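I got to Hsin-yi Chiang's place in Sullcombe a little early, and she was already at the front door in her socks, waving me to leave my shoes on the mat. "You can put them back on in the kitchen if your feet get cold," she said. "People do!"

I'd come to talk about her floor. She and her brother Siu-ming laid it themselves last October, 198 tiles of it, and Siu-ming still brings up the number whenever he gets the chance. (He was on speakerphone for the first half of our talk and got it in twice.)

"We had old carpet in there," Hsin-yi told me. "Brown, or it used to be some other color and ended up brown. I wanted something pale. My brother wanted slate, and he lost." From the phone on the counter: "I didn't lose, I gave up."

They got one quote for the job and then decided to do it on their own. The tile, the grout and a rented cutter came to $939, and that doesn't include the pizza — there was a lot of pizza. Fung-ping Yen from next door lent them knee pads and stuck around to give advice, some of it good.

I asked about the layout, which I liked right away. When you walk in from the hall the seams run off at a slant from where you're standing, and your eye kind of goes with them.

"Depends where you stand," she said. "I moved the couch around four different ways before I picked a spot, just to see what the lines did."

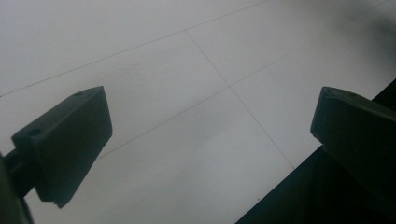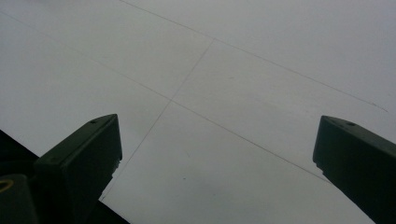 *Pale gray-white, with thin seams: Hsin-yi's choice of color won out.*

What about keeping it clean? She laughed at that one for a while. "Everyone told me, don't go light, you'll see every crumb. And yes, you do see every crumb. But I'd like to know about the crumb! With the carpet I had no idea what was down there."

Her routine is a dry broom most evenings and a mop when she feels like it, with plain warm water and a tiny bit of dish soap. She tried a stronger cleaner once and it left a film that took two more moppings to get off. For the seams she keeps an old toothbrush under the sink, though she admits it doesn't come out much.

I wanted to know if she'd do it again. Siu-ming had hung up by then, so she could speak freely.

"The bedroom's next," she said. "He doesn't know yet. I've got the samples in a drawer."

She pulled them out and lined them up on the counter for me. Three grays and a cream. I picked the cream, and she put it straight back in the drawer.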